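Pamden Kitchen Notes

README, version 4
Last updated May 4, 2021
Maintained by Harriet Lindqvist and Ravindra Pandey

Summary

Pamden is a set of written notes on shared kitchens in workplaces. Each note covers one kitchen and says what is in it, where it is kept, and how people put things away after use. The set has 487 notes from 69 kitchens. Most kitchens were visited more than once, so that changes in where things are kept would show up.

The notes were written for people who plan or run small shared kitchens. They have also been used by students looking at how storage gets labeled and used. They are plain text and can be read without special software.

What is in the folder

notes
One text file per visit. The file name is the kitchen code followed by the visit number.

kitchens
One text file per kitchen with the fixed parts of the room: cabinets, counter, sink, backsplash, outlets, and anything large that shares the wall.

terms
The word list. Please read this before searching the notes. We say "upper cabinet" and never "cupboard" or "wall unit." A drying rack on the counter is always "dish rack."

changes
What was corrected in each version.

How a note is laid out

Every note has the same headings in the same order: Uppers, Counter, Sink, Wall, Floor, Other. A heading with nothing to report has the word "none" under it. If the writer did not look, it says "not checked." These two mean different things and should be kept apart if you turn the notes into a table.

Doors are listed from left to right as seen when facing the counter. Contents are listed only where someone opened the door. Please do not guess at contents from the notes on neighboring doors.

Under Wall, outlets and switches come first, then tile, then anything put up by the people who use the room. Whiteboards go here too if they stand or hang next to the counter. Marker trays are part of the whiteboard entry. Writing on a board is described in general terms and is not copied out.

Chairs go under Floor, even when only the back of the chair can be seen over the counter edge. Color is given for chairs and cabinets because people asked for it. It is the writer's own word for the color and was not matched to a chart.

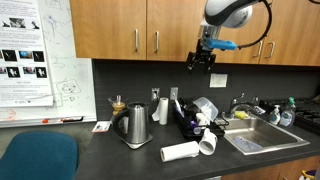 The Counter heading is the one that changes most between visits. Mugs, bottles and sponges move daily, and we did not try to follow each item. A dish rack is recorded by its position relative to the sink and the backsplash. Whether it was full, partly full or empty is given only from version 3 on.

Known problems

Early notes from the Ladmont building use "back wall" for two different walls. We fixed the ones we could and marked 14 others as unclear.

Handles were not recorded at all before February. Older notes that mention handles had the detail added on a later visit.

The Zakden kitchens were written up by one person. Their notes are longer than the rest and more detailed under Sink, so comparing length across buildings is not useful.

Small plates and labels on tile are often listed as "label or plate," with no further detail. Writers could not always tell which they had.

Using the notes

You may copy and adapt the notes for teaching, planning or research. Keep the kitchen codes as they are so that others can find the same note. If you publish a table made from the set, say which version you used.

Reporting errors

Send the file name, the heading, and the corrected text to Ravindra Pandey. Questions about the word list go to Harriet Lindqvist. Corrections to the Lei kitchens are on hold until the remodel there is finished.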